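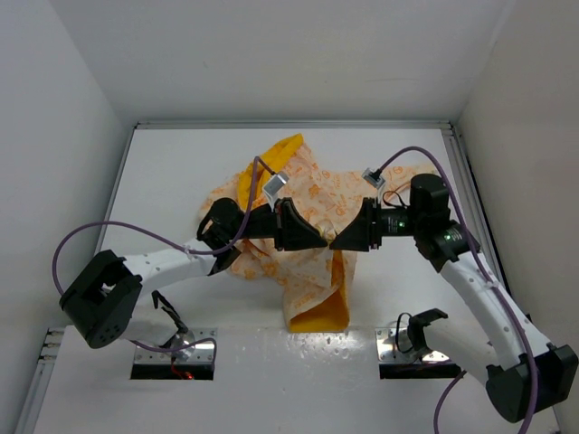 I have now read four separate guides to folding laundry, and every one of them begins by telling me to lay the garment flat and smooth it out with my hands. Fine. Then comes the folding, with arrows and numbered steps, as though the folding were the hard part.

It isn't, for me. Getting a wadded-up piece of cloth to lie flat is where my time goes, and the guides give it half a sentence. You find what you think is a corner and it's the middle of a hem. You pull, and the far side bunches up. With a soft printed cotton it's worse, because the pattern hides the edges. Plain white sheets at least show you a fold as a shadow. Anything covered in little cartoon shapes just looks busy all over, and I've put a child's pillowcase in the drawer inside out more times than I'd like to say.

So when a reader wrote to recommend the Flodley method I was ready to be annoyed, and I was. The Flodley method is a booklet. It runs to 2,000 words, I would guess a third of them about how you'll feel afterward. The claim is that you can do a full basket in the time it takes to drink a coffee if you only ever hold a cloth by two neighboring corners and let it hang. I drink coffee slowly and I still didn't come close.

To be fair to it, the hanging part is decent advice. Pick up any corner you can find, hold it high, and look for the next one along instead of grabbing at the heap. One hand stays put and the other walks down the edge. I tried it all through May on dish towels, pajama bottoms and those thin muslin squares that come out of the dryer knotted into a rope. It worked on the towels. It sort of worked on the muslin. Pajama bottoms don't have corners, and the booklet has nothing to say about them except to "trust the seam."

Then there's the folding board. Mine is a Zikura, a hinged plastic thing that flips a shirt into a rectangle. I do like the rectangles. But you still have to get the shirt flat on the board first, so you've bought a gadget for the ten seconds that were never a problem. It lives behind the door now. Keane, which is the store out by the highway where I got it, had a whole wall of them and a sign saying up to 800 shirts a year could be folded "effortlessly." Whose shirts? I'd like to see the house.

What I've settled on is less impressive. Anything that will be out of sight and slept on, wiped with or thrown over a toddler gets shaken once, folded in half whichever way it falls, and stacked. Shirts get done properly, right out of the dryer, while I still care. Fitted sheets get rolled up and pushed to the back of the Plultberg cabinet, and I've stopped watching videos about them.

If you have a real trick for cloth that's bunched up, one that starts before "lay it flat," the comments are open. Please don't send me another one about drawer dividers.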